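Packing a mixed box of small household items and snacks for mailing

Tumelo Venter
21 November 2023

I send a mixed box to a relative every couple of months: a plug-in night light, a work glove, some wrapped candy, and whatever else is small. The September box arrived with the light scratched across its face. I reuse long cardboard cartons with a round hole in the end wall. Is the hole a problem, and what order should things go in?
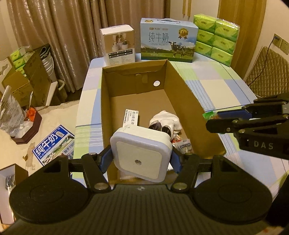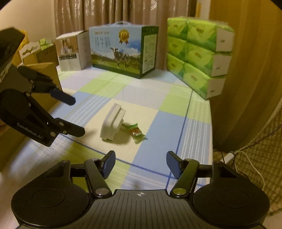
Postage is by size up to 2 kg, and I have not gone over that yet.

Vachon74

Tape the hole from the inside with a square of card behind the tape. Small candy will work its way out otherwise — I have lost some that way.

For order, put soft goods down first. A knit glove laid flat makes a decent pad. Wrap the night light on its own, face toward the glove, with the prongs covered by folded card. Prongs do most of the scratching. Candy goes in a closed bag, last. Fill the remaining space with crumpled paper until nothing shifts when you tilt the box.

Ilby

just use a smaller box

Rollent

Agree with Vachon74 on the prongs. I would also keep any leaflet flat against a side wall, where it won't crease. Allow 4 cm of paper at each end if the box is long. Check the destination's rules on food before you seal it.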